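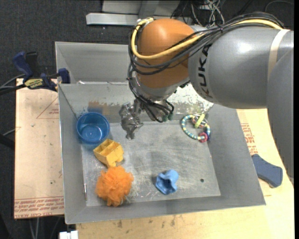
Figure 3. Arm over the pick bin, gripper pointing down into the bin and holding nothing.

Section 3: Setting Up the Pick Bin

Read this before your first bench session with the Westemside Robotics Club arm. The old handout, written by Karthik Uddin, promised that a new team could be picking objects in one afternoon. I have watched several teams try. Plan on two meetings, and treat any success rate you hear in the hallway with suspicion until you see the log sheet.

Before you start

You need a trained operator at the stop button, one person at the bin, and one person writing. If you only have two people, do the paperwork and go home.

CAUTION: The KUKA arm is an industrial machine. It does not know you are there. Keep hands and heads out of its reach unless the operator has said "stopped" out loud and you have said it back.

Placing the bin

1. With the arm stopped, set the sheet-metal bin on the wooden surface, inside the reach of the gripper.

2. Fit the bar clamp to the side of the bin and tighten it. Push on the bin with both hands. If it slides, it is not clamped, whatever the last team told you.

3. Check the cables that run along the forearm and down past the orange wrist. Look for pinches and rubbed spots. The operator then turns the wrist slowly both ways while you watch from outside the line. Stop if anything pulls tight.

4. Leave the scuffs on the bin floor alone. One team polished theirs, got worse results, and blamed the shine. They may be right, but they changed the lighting the same night, so we learned very little.

Loading the objects

5. Start with a small mixed set. The bowl, the yellow block toy, the bath pouf and the beaded ring toy make a fair first set: some hard, some soft, some with holes.

6. Place the objects by hand for the first 12 attempts and write down where each one went. After that, tip them in from a box and leave them where they land.

7. Do not pull out an object just because the gripper keeps missing it. Teams do this all the time and then report a better number.

NOTE: The Tindar planning software shows a confidence score for each grasp. I would not put it on your poster. In our May trials, Nusrat Pathirana logged 48 attempts and found that the score told us almost nothing about which picks would hold.

Running a trial

8. Everyone steps back. The operator moves the arm to the start position above the bin and calls "ready."

9. Run one pick at the slow speed setting. Do not touch the speed again until the team has finished 11 attempts without a stop.

10. Count a pick only if the object leaves the bin and stays in the gripper until the operator calls time. Nudges do not count. Neither does "it almost had it."

11. Log every attempt, including the ones you think were the software's fault. Write what happened first and your theory second, in a separate column.

CAUTION: If an object gets wedged against a bin wall, do not reach in to free it. Stop the arm, repeat the call, then reach.

Signed log sheets go to Nazma Jayasinghe. Sheets with blank rows come back to you.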